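Ross Chisholm was already on his second pot of tea when I got to his kitchen, and he had the soup going, and within a minute of my taking my coat off I'd been handed a bowl of something hot and asked whether I minded cilantro. I don't. "Good," he said. "My brother won't eat it, and it has been a sadness in this family for years."

Ross has run a small supper club called Dinik out of the back half of an old print shop for 17 years. It seats more people than it should, everybody shares tables, and from November until the end of winter it serves one thing only, which is soup you cook your own dinner in. Some nights that means a Chinese-style hotpot, some nights it's closer to a fondue made with broth, and once in a while it's a kind of fish stew he learned from his late father-in-law and has never managed to write down. I had come to ask him why a man who trained as a pastry cook would give up half of every year to boiling things, and I'm happy to report that he had a great deal to say about it.

"Pastry is lonely work," he told me, and he set the lid back on the pot and then took it off again to look. "You're up at four, you're by yourself, and by the time people eat what you made, you're asleep. I loved it. I still make a tart now and then. But I had maybe 15 years of that, and I never once saw anyone's face when they took a bite. I started to think that was a funny way to spend your life if the part you liked was feeding people."

The change came by way of a neighbor. Ross and his wife had moved into an apartment above a family named Tan, and the first really cold week of that year their boiler quit. Mrs. Tan knocked, looked at the two of them in their hats, and told them to come downstairs. There was a tabletop burner in the middle of the living room and a wide pot with a divider down the center, and everyone from the grandmother to a very small boy was dropping things in and fishing them out again.

"We stayed four hours," Ross said. "I don't think I've ever eaten that slowly. You put in a little cabbage, you talk, you lose your fish ball, somebody else finds it. The windows were completely fogged up. And I noticed I was watching everybody's faces the whole time, and I thought, well, there you go."

He began with friends on Sunday evenings and borrowed pots. When the room in the print shop came up for rent he took it with money he'd been saving for a better oven. The first winter was rough, he admits. He bought too much of everything, he hadn't thought about ventilation, and the first landlord, a Mr. Padalov, came by one night to complain about the steam and ended up staying for dinner. (He complained again the next morning, but he did lower the price of the fan.)

I asked what he tells people who want to try it at home, and he got up and started opening cupboards, which I gather is how he answers most questions.

"Start with the broth and don't be grand about it," he said. "Chicken bones, ginger, scallions, a couple of dried mushrooms. You're going to be cooking in it all night, so it gets better without you. People worry and worry about the broth at the beginning, and then by nine o'clock it has had beef in it and tofu in it and somebody's noodles, and it's the best thing on the table." He slices his meat half frozen, on a machine called a Prosent that he bought secondhand and speaks of as one might speak of an old dog. At home, he says, a sharp knife and an hour in the freezer will do nicely. Potatoes go in early. Greens go in last, and if you walk away from them you deserve what you get.

The part he cares about most, though, is the sauce. Everyone at Dinik gets an empty bowl and is sent to a side table to mix their own, and Ross says he can tell a lot about a person from what they come back with. There is sesame paste and soy sauce and black vinegar, and chopped garlic in an amount that alarms first-timers. He makes some of it himself, but he isn't the least bit proud about using packets, and he thinks home cooks shouldn't be either.

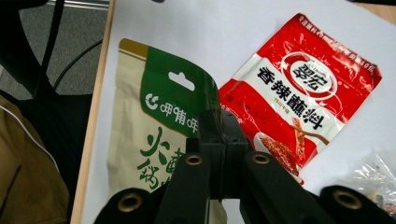
Dipping sauce in packets, a help on a weeknight. The pouch on the left is from 呷哺呷哺.

"I spent years being snobbish about anything that came in a pouch," he said. "Then I went over to the Tans' one evening, and the grandmother, who is the best cook I have ever met, snipped the corner off one and squeezed it into a bowl and put a spoonful of her own chili oil on top. I asked her about it and she looked at me like I'd asked why she bought shoes instead of making them." He thins his with a ladle of broth from the pot, stirs in a little vinegar, and adds the cilantro at the end, brother or no brother.

We had been talking for almost 2 hours by then, and the soup had gone down a good few inches. I asked whether he ever misses the bakery, and he thought about it for longer than I expected, turning the burner down while he did.

"I miss the smell at five in the morning," he said. "And I miss being good at something difficult. Anybody can do this, that's the truth of it. My guests do most of the cooking! But I've had people get engaged at those tables, and I've had two sisters come in not speaking and leave sharing a cab. I never saw that happen over a croissant — maybe it did, but I was asleep."

Dinik opens again in November. There's no menu to look over ahead of time, and Ross asks that you let him know about allergies when you book and that you wear something you don't mind smelling of garlic. He sent me home with a jar of the broth and instructions to put an egg in it, which I did, standing at the stove in my coat.

Contact us | Copyright, all rights reserved | Back to top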